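# Review: light-wood mug tree and plate stand, with a black rack for comparison

Ref. 2656, purchased 25/09/2019 from Natetti. The mug tree and the wooden plate stand are sold as a set by Zuvell. The black rack is a Ditiden and was already in the kitchen. All of it has been in daily use since delivery.

**Mug tree.** Single upright post, short round pegs, rectangular base. Assembly consists of screwing the post into the base with the key supplied. Our key was a poor fit and a screwdriver did the job better. The pegs are glued at the factory and none has worked loose.

Mugs hang by the handle. A handle with a narrow opening will not go far enough along the peg to sit securely, so measure before buying. With two mugs on adjacent pegs the bodies come close to the post and to each other. Loading it on one side only makes it lean slightly, but it has not tipped. A heavy stoneware mug might change that.

**Plate stand.** Low and slanted. It holds three plates upright in a row with enough of each rim exposed to take one out without moving the others. Side plates sit well. Deep bowls do not, and the instruction leaflet should say so. The feet are bare wood, which slides on tile; on a mat it stays where it is put.
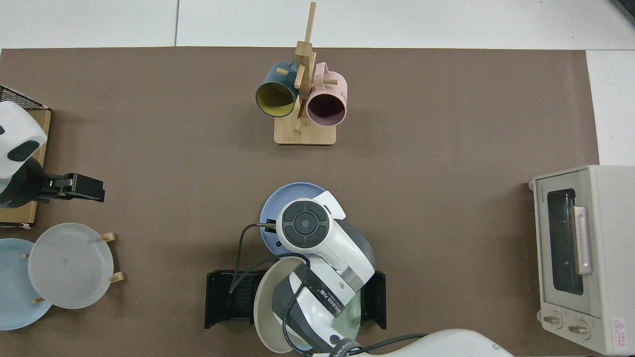
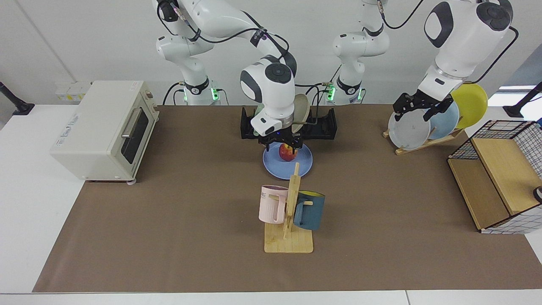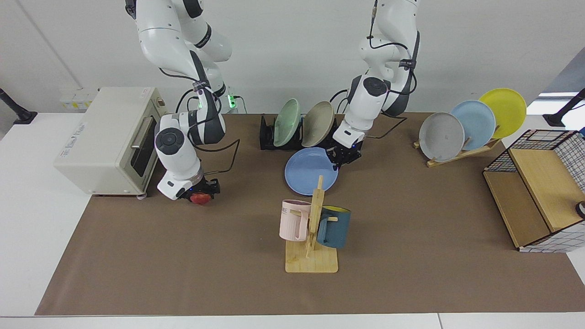 *Mug tree: first and third pictures. Wooden plate stand: second and third, with the grey, blue and yellow plates.*

**Against the black rack.** The Ditiden has a smaller footprint and can be pushed to the back of the worktop behind a plate in use. It grips a single plate upright without trouble. Its finish wipes clean in seconds, whereas the light wood needs drying by hand. Water left under the base of the mug tree overnight raised the grain, and a light sanding was needed to remove the rough patch.

**Finish.** Even colour on both wooden pieces. One peg had a splinter on the underside. Sylvain Joly at Natetti offered a replacement post under order 2720, which arrived in November and had no fault.

**Alternatives.** The Sowa tree is taller and has a weighted base, but its pegs are too thin for large handles. I returned it.

**Rating.** Plate stand: recommended for side plates. Mug tree: acceptable, 3 out of 5, with a mark lost for the key and another for the untreated base.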